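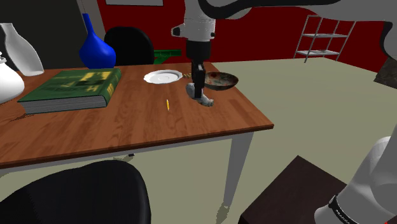 Does a week without a match help a college basketball team? In our data it helped slightly on defence and made no clear difference to shooting.

Research > Sport > Basketball
25th December | Ververidis
4 min read

4. Rest and results

We took 796 matches from the Anddale and Bramer conferences, leaving out any played in August on overseas tours. Rest was counted in full days between one final whistle and the next tip-off. Teams with longer breaks gave up fewer points in the first half, but the gap had mostly closed by the end.
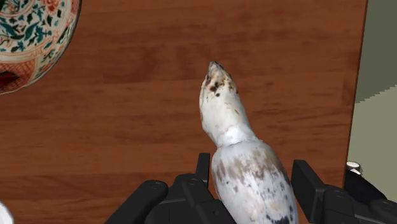
The pattern held for home and away sides. It was weaker in halls with fewer than 2000 seats, where travel tended to be shorter. Figure 4 plots points conceded against days of rest, with the 30 overtime matches removed. Brandach ratings were used to adjust for the strength of the opponent, and using raw win records in their place changed the slope very little.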